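Ticket 172: Stadium name not updating on sportsbook odds pages
Product: Drolteo venue feed
Opened: 2024-06-19
Reported by: Romaniuk Arena operations
Assigned to: Anatole Langlois
Priority: 2
Status: Closed, fix deployed

Summary
The arena changed its naming-rights partner in February. The new name, Hisenis Field, shows correctly on the schedule and ticketing pages. The in-play odds pages and the printed betting slips from the lobby kiosks still carry the old name, Zivenine Park. The naming contract requires the new name on all wagering material.

Steps to reproduce
1. Open any home game on the schedule page. Venue reads Hisenis Field.
2. Follow the odds link for the same game. Venue reads Zivenine Park.
3. Print a slip at a kiosk. Venue reads Zivenine Park.

Log

Entry 1, Langlois
Cleared the page cache on the odds server. No change. Confirmed that the venue record in the main table holds the new name and has the correct effective date.

Entry 2, Langlois
Compared the two feeds. Schedule and ticketing look up the venue by ID. The odds service takes the name from a text field saved with each game when the season is loaded. The season was loaded before the rename, so every home game kept the old text.

Entry 3, Romaniuk
Away games are fine. Kiosk 27 also shows the old name on its idle screen – please check whether this is the same fault.

Entry 4, Langlois
Separate fault. The idle screen reads from a local settings file that was skipped in the last kiosk update. Pushed the file by hand and restarted the kiosk. Idle screen now correct.

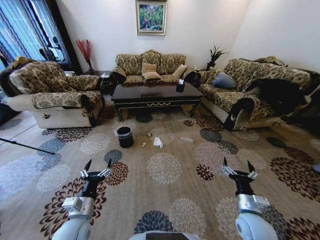

Entry 5, Langlois
Ran the rename script against the test copy. It updated 40 home games and left settled bets untouched. Settled slips must keep the name that was printed when the bet was placed, so the script skips any record marked final.

Entry 6, Romaniuk
Approved for production. Please run outside betting hours.

Entry 7, Langlois
Script run in production. Odds pages and new slips show Hisenis Field. Reprints of settled slips show Zivenine Park, as intended.

Resolution
Stored venue text replaced on all open home games. Odds service changed to look up the venue by ID – a future rename will not need a script. Kiosk settings file added to the standard update package.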